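## 4. Getting the planner to care about cans

I should say up front that our first planner was pretty bad, and that it was my fault. I wrote it over a couple of weeks in December with the idea that two arms on one rail are really just one long robot with a lot of joints, so you hand everything to a single sampling planner and let it grind. It did grind. On an empty table it was fine (a bit slow, but fine), and then Fatemeh Pakzad put a shelf in the cell and the thing would sit there for ages and come back with a path that swung one elbow out past the rail for no reason any of us could see.

So what we run now, and what the rest of this section covers, is Sudora. It's a layered planner: each arm gets its own roadmap, built offline, and a small coordinator on top decides who moves when. The coordinator is the new part. The roadmaps are plain old roadmaps, and if you've read Section 2 you already know where we borrowed the pruning trick from.

### 4.1 What's hard about the shelf

Shelf tasks are annoying in a very particular way. Grasping from an upper board is easy if you come in from above, but the lower tier has a roof over it, so the gripper has to go in low and level. Those two approaches live in totally different parts of the joint space, and getting from one to the other with a second arm in the way is where most of our planning time used to go. Add tall items on the top board and loose ones out on the open table and you get a layout where nearly every straight-line move clips something!

We also had to decide what to do about the cables. Ours run along the outside of each arm and hang in loose loops, and a loop doesn't stay put when the elbow turns. Modeling it properly means simulating a soft body inside a collision checker, and I wasn't going to do that at planning time. Troels Frandsen suggested wrapping each loop in a chain of fat capsules that grow with elbow angle, and that's what we ended up with. It's crude and it wastes space. It also means the planner treats a can standing close to a loop as something to be careful about, which the first version never did, and I'd take the wasted space over a knocked can any day.

Figure 3 shows the cell with one arm reaching over the shelf and the other stretched low across the table.

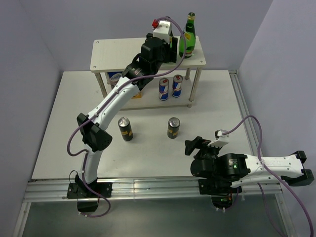 **Figure 3.** *Two-arm cell with shelf and loose cans. The left gripper is over the top board, next to the green bottle; the right gripper has its jaws open toward the middle of the table.*

The pose pair in Figure 3 is a handy one for talking about the coordinator. With the left arm up and reaching back, its upper link covers a long diagonal, and the space below the link still has plenty of room in it. The right arm is low. A coordinator that reserves a big box around each arm would see conflicts all over the place and make one of them wait. Ours reserves swept volumes link by link, so the low arm can keep working under the high one as long as the actual links (plus the cable capsules) stay apart.

### 4.2 The coordinator

Each arm's path comes down from its roadmap as a list of short segments. For every segment we store the swept volume as a set of voxels, computed ahead of time, so checking two segments against each other is a set intersection and nothing fancier. The coordinator walks both lists together and hands out time slots. If two segments clash, the arm with fewer segments left to go gets priority and the other one holds at its last safe node.

We tried smarter priority rules. Jarmila Koubek wrote a really nice one that looked ahead and guessed which arm would be blocked for longer, and it did shave a little off the total time, but it also made the arms hesitate in a way that was hard to debug. You'd watch the log and have no clue why the left side had stopped. The dumb rule is predictable, so the dumb rule stayed.

Deadlocks do happen. When both arms are holding and each wants the other's space, we back the lower-priority arm up by 2 nodes, block the edge it was about to take, and replan just that arm. If that fails 7 times in a row we give up and send both arms home, which feels like cheating, but I'd rather cheat than sit there.

### 4.3 Perception, briefly

I'm going to keep this part short because Sólveig Bach covers it properly in Section 5. The planner wants object poses and a confidence for each one, and that's all it ever sees. Anything with low confidence gets its collision shape inflated. Metallic cans are a pain here, since depth readings on shiny curved surfaces come back full of holes, and glass is worse. For those we fit an upright cylinder to whatever edge points we can get and trust the tabletop for the height of the base.

Partly hidden things get the same treatment. If an arm is in front of an object, the tracker keeps the last pose it was sure of and lets the confidence drop until the view clears. My early version deleted the object as soon as it lost sight of it. Please don't do that. The planner will happily route a wrist straight through the spot.

### 4.4 How it did

We ran 62 two-arm tasks drawn from the Zollcombe layouts, each with a time limit, once with the old joint planner and once with Sudora. Sudora finished 50 of them. The old planner did so poorly once the shelf was in the cell that I don't think the comparison is very interesting, and the full table is in the appendix for anybody who wants to see me embarrassed.

The failures are more fun to look at. Most were on the lower tier, where the roadmap for the level approach is thin and blocking a single edge can cut off the whole region. Ditte Fogh has been adding nodes there by hand, jogging the arm to poses she likes and saving them, and it helps a lot more than turning up the sample count did. We'd like to automate that. The obvious route is to log every deadlock and sample extra nodes near it overnight, and there's a half-finished branch of the Ketilsson tool that does more or less this, though it still chokes when the shelf has been moved between runs.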